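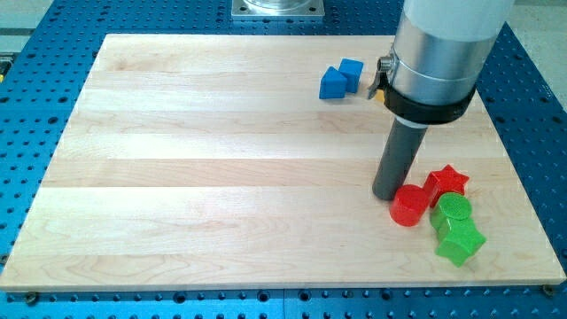
Slide 1: maple board, strips glued side by side.

Leave this one up while people find seats. Say hello, say who I am, thank Clem Kingi for the invite and for lending me the clicker.

Right, so I'm going to talk about chopping onions. Well, knife skills for people who cook at home and have never been shown. I taught myself badly for years and then Rimantas Rätsep took me on at his café, Farina, watched me do one carrot and took the knife out of my hand! (Pause, they usually laugh.)

Start with the board. Get a big one. Most of us are chopping on something the size of a paperback and then wondering why there's parsley on the floor. Wood or plastic, I don't mind, people get very cross about this and I'm not going there tonight. If someone asks, say wood, say I like the feel of it, move on. Damp tea towel underneath. Please do this even if you do nothing else I say. A board that slides is how I got this scar (hold up left thumb).

Slide 2: three knives.

You need a cook's knife, a small one and a bread knife. I've got 33 knives at home and I use those three. The rest are presents, mostly, or things I bought after a glass of wine. My cook's knife cost 158 pounds and I love it, but I learned on a cheap one from the market and it did the job perfectly well for years. Spend the money on a whetstone first.

Sharpening. Keep this short, Keir McIver is doing the whole of the second half on it and he'll be annoyed if I pinch his material. Just say: 800 grit if it's properly dull, finer after that, and a blunt knife skids off a tomato and goes somewhere you didn't plan. Show the tomato. REMEMBER THE TOMATO, it's in the blue bag.

Slide 3: the grip.

Pinch the blade just where it meets the handle, thumb one side, bent first finger the other. Everybody wants to lay a finger along the top. I did it for ages. It feels like you're in charge and your wrist is wobbling all over the place. Get them to try it with a pen, give them a minute, walk up and down a bit.

Other hand: fingertips tucked under, knuckles forward, thumb behind. The flat of the blade rests against your knuckles and they steer it. Go slowly! Speed comes by itself and it doesn't make the soup taste any better.

Slide 4: the onion.

Demo. Cut through the root, top to bottom, peel, lay it flat side down. Leave the root on, that's what holds the whole thing together. Cuts towards the root, then across. I used to do the sideways cuts as well but Ignacio Aravena talked me out of it, the onion has layers already, so why bother? He's right and I still haven't told him.

Crying: sharp knife, onion in the fridge for a bit beforehand. Someone will mention a spoon in the mouth. Be nice about it.

If I'm running over, skip the herbs and go straight to washing up. Never leave a knife in the sink under the bubbles. Wash it, dry it, put it away. Wooden boards get a wash and then stand on their edge to dry, with a bit of oil when they start looking thirsty.

Questions, 7 minutes, then hand over to Keir. Handouts are on the table by the door. Next class is in May, sign-up sheet is with Clem.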